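Laptop all day, neck and wrists complaining by 3 p.m. Do I need the expensive chair or just a better setup?

Gostow Neighbors Help Board > Working From Home > Desks, Chairs and Aches
Answers are from members and are not medical advice. Please be kind and stay on topic.
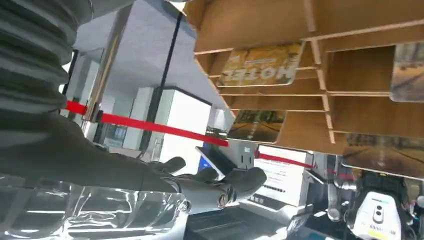 albers_street_annie
Member, Gostow east side

Hi all, long post, sorry in advance. I switched to working from home back in July and I do pretty much everything on a laptop: email, spreadsheets, video calls, the works. For the first couple months I was fine. Now by mid-afternoon the back of my neck is tight like a rope and my wrists feel tired, more on the right than the left. It goes away overnight and it's better on weekends, so I'm guessing it's how I sit.

My desk is a plain one with no drawers and no keyboard tray. The chair came from the dining set. I KNOW. I've been putting a folded bath towel on it and calling that lumbar support.

I went to Pusel Office Furniture downtown and sat in everything they had, and the one I fell in love with was $1430. The man there was very nice about it but I had to go sit in my car for a minute afterward. They had a used one in the back for $194, no headrest, arms a little scuffed, and it felt okay? Not heaven, but okay. I can't tell if I'd be throwing money away on the cheap one and wanting the good one in six months anyway.

Things I've already tried: stretching at lunch (helps for an hour), moving the laptop back farther (made me lean in), and a gel wrist rest my sister-in-law gave me (wrists felt worse, I think?). I'm 5'3" if that matters, and I wear progressive lenses, which somebody at work said could be part of it.

So: chair first, or something else first? And has anyone here bought from Pusel's used room and been happy with it?

pullthecurtains
Longtime member

Get the expensive chair. You only have one back. I bought mine ten years ago and have never regretted it.

threecupsin
Helper, Working From Home section

I'm going to disagree with the answer above me, nicely! I spent most of a year with the same complaint and I bought the chair first, and my neck did not care one bit. I had a beautiful chair and I was still looking down at my lap all day like I'd dropped something in it.

The trouble with a laptop is that the screen and the keyboard are attached to each other. If the keys are low enough for your arms, the screen is too low for your neck. Raise it for your neck and now your shoulders are up by your ears. No chair fixes that. So before you spend a dime at Pusel, I'd go in this order, and give each change a few days before you add the next one, or you won't know what helped.

1. Buy a separate keyboard and mouse. Cheap ones are fine. Mine came from the Albers on the highway, from the bin by the registers, and the letter E is rubbing off but it works. Get the kind without the number pad if you can live without it. With the number pad your mouse ends up way out to the side, and since it's your right wrist that's worse, that jumped out at me. (If you do spreadsheets all day and can't give up the number pad, you can buy one that's a separate little thing and park it on the left. Took me a week to get used to it.)

2. Now raise the laptop. A stack of books, a shoebox, whatever. You want the top of the screen near eye level for most people, but you said progressives, so go lower than that. With progressives you read the screen through the lower part of the lens, and if the screen is high you tip your chin up to find the spot, and there's your rope in the neck. I went two whole months with my screen too high because every article said eye level and none of them asked what glasses I had on. Ask your eye doctor about computer glasses, too. Mine were the best thing I bought, and I fought it forever because I didn't want another pair to lose.

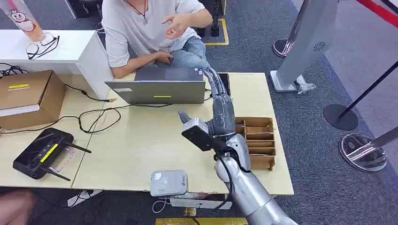 3. Check where your feet are. At 5'3" a regular desk is probably tall for you, so if you raise the chair until your elbows are right, your feet dangle. Then you slide forward to reach the floor and your back isn't touching anything anymore. A footrest fixes it. I used a Posley step stool tipped on its side until I got a real one. Get your elbows right first and then fix whatever happened to your feet, in that order.

4. Lose the wrist rest while you're typing. It's meant for pausing between typing. If you plant your wrists on it and type with your fingers reaching, you're bending them back all day long. I put mine in a drawer and felt better inside of a week. Your hands should sort of float, which sounds silly, but you'll get it.

5. Get up. I set a kitchen timer. I don't do a routine or anything, I go look at the mail, or let the dog out, or stand there and eat crackers. I take calls on my feet if I don't need to share my screen.

6. Okay, NOW the chair. The dining chair does have to go eventually, I'm not a monster. I'd take the $194 one if it passes this: the seat goes up and stays up when you plop down on it, the back reaches the low part of your back without the towel, and the arms go low enough to slide under your desk. That last one matters more than people think! If the arms bump the desk you'll sit too far away and reach for everything. Measure from the floor to the underside of your desk and bring a tape measure to the store. Scuffs don't matter. Skip the headrest, you don't use it when you're typing.

As for Pusel's used room, I've bought 2 chairs there. One is great. The other had a slow leak in the cylinder and I sank a little every afternoon until I was practically on the rug. They swapped the part but I had to haul it back in, so sit in it for a good ten minutes in the store. Bring a magazine. They won't mind.

If you get tingling, numbness, or it starts waking you up at night, or it's still there after a weekend off, please go see somebody. I let mine go too long and ended up in physical therapy, which was fine, but the parking was terrible.

albers_street_annie
Member, Gostow east side

Oh my gosh thank you!! The glasses thing. I just sat here and tilted my head back and yes, that is exactly what I do. I have the laptop on two cookbooks and I'm going to take one out right now. Keyboard tomorrow after work. Does the Albers on the highway still close at 8?

threecupsin
Helper, Working From Home section

9 now, but the registers on the garden side shut earlier, so go in the main doors.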